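Projektbericht im Modul Wohnen und Alltagskultur
Umzug und Abschied vom Hausrat: Was Studierende mitnehmen und was zurückbleibt
Verfasser: Pirmin Plattner
Betreuung: Elfriede Hollenstein

1. Einleitung

In meinem Studium bin ich schon dreimal umgezogen, und jedes Mal habe ich mich gewundert, wie viele Sachen ein Mensch besitzt, der von sich selber glaubt, er habe fast nichts. Aus dieser Erfahrung ist das Thema für meinen Bericht entstanden. Ich wollte wissen, nach welchen Regeln Studierende entscheiden, ob ein Gegenstand in die neue Wohnung mitkommt, ob er verschenkt wird oder ob er in den Müll geht. In der Literatur zum Wohnen wird viel über das Einrichten geschrieben, über das Auflösen von einem Zimmer dagegen wenig.

Die Untersuchung fand im Wohnheim Graltedau statt, wo im Mai viele Mietverträge enden. Ich habe 31 Bewohnerinnen und Bewohner gebeten, während des Packens eine Liste zu führen. Auf der Liste stand jeder Gegenstand mit einem Buchstaben: M für mitnehmen, V für verschenken, W für wegwerfen.

2. Vorgehen

Die Listen wurden auf Papier geführt und danach von mir in eine Tabelle übertragen. Insgesamt kamen 1.069 Einträge zusammen. Kleine Dinge wie Stifte oder Besteck durften als Gruppe eingetragen werden, sonst wäre die Arbeit für die Teilnehmenden zu gross gewesen. Mit 3 Personen habe ich zusätzlich ein längeres Gespräch geführt, immer am Abend und im Zimmer der Person, damit man über die Gegenstände sprechen konnte, während sie noch da waren.

Ein Problem war die Kategorie «unentschieden». Ich hatte sie am Anfang nicht vorgesehen, aber schon nach den ersten Listen war klar, dass man sie braucht. Manche hatten ein Fragezeichen neben den Buchstaben gemacht, andere hatten den Buchstaben zweimal durchgestrichen. Diese Einträge habe ich nachträglich als eigene Gruppe behandelt.

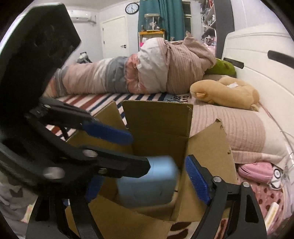 Die Reihenfolge beim Packen ist für die Entscheidung wichtiger, als ich erwartet habe. Wer mit den Büchern beginnt, ist nach zwei Stunden müde und wirft danach schneller etwas weg. Wer mit der Kleidung beginnt, behält dagegen sehr viel, weil Kleidung wenig Platz zu brauchen scheint. Dazu kommt die Frage, wo man überhaupt packt. In einem kleinen Zimmer ist der Boden bald voll, und so steht der offene Karton oft auf dem Bett. Das ist bequem für den Rücken, hat aber eine Folge, die in den Gesprächen erwähnt wurde: Bis zum Schlafengehen muss der Karton fertig sein oder wieder weg. Eine Studentin nannte das ihre «tägliche Frist». Was um elf Uhr abends noch keinen Platz hatte, bekam bei ihr meistens ein W.

3. Ergebnisse

Elektrische Geräte werden fast immer mitgenommen, auch wenn sie alt sind. Bei Geschirr ist es umgekehrt: Es gilt als ersetzbar und bleibt häufig in der Gemeinschaftsküche stehen — dort sammelt sich über die Jahre ein Bestand, der keinem mehr gehört. Möbel werden selten transportiert. Ein Regal der Marke Musano wurde nach Auskunft im Haus bereits viermal von einer Mieterin zur nächsten weitergegeben.

Die Kosten spielen eine Rolle, aber eine kleinere, als man denkt. Die Firma Haslinger, die im Haus viele Umzüge macht, rechnet nach Volumen ab. Trotzdem hat nur eine Minderheit der Befragten vor dem Packen überlegt, was ein zusätzlicher Karton kostet.

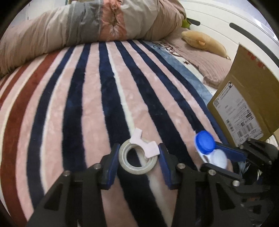 Textilien bilden in meinen Daten den schwierigsten Bereich. Hier finden sich die meisten Fragezeichen, und hier sind auch die Begründungen am längsten. Ein Handtuch hat kaum einen Wert beim Verkauf, aber es hat vielleicht früher im Elternhaus gehangen. Bei der Bettwäsche kommt noch dazu, dass sie bis zum letzten Morgen gebraucht wird und deshalb auf keiner Liste früh erscheint. Eine gestreifte Plüschdecke in Altrosa und Dunkelblau oder eine Bettdecke, die man zu einer Rolle zusammenlegt, nimmt im Karton sehr viel Raum ein, und doch habe ich bei solchen grossen, weichen Stücken fast nie ein W gefunden. Ein Teilnehmer, der für ein Austauschsemester nach Bilcombe ging, schickte seine Decke lieber zu den Eltern, als sie zu verschenken.

4. Diskussion

Ich hatte vermutet, dass der Geldwert die Entscheidung am stärksten bestimmt. Diese Vermutung kann ich mit meinen Listen nicht bestätigen. Stärker wirken die Müdigkeit, der Platz und die Nähe zum Körper. Man muss aber vorsichtig sein, denn wer eine Liste führt, packt wahrscheinlich bewusster als sonst. Frau Hollenstein hat mich ausserdem darauf hingewiesen, dass alle Befragten im gleichen Haus wohnten und ähnliche Zimmer hatten.

Für eine Fortsetzung würde ich die Teilnehmenden nach einem halben Jahr nochmals besuchen und fragen, welche Kartons noch geschlossen sind. Die Vorlage der Packliste und die Fragen für das Gespräch liegen im Anhang bei.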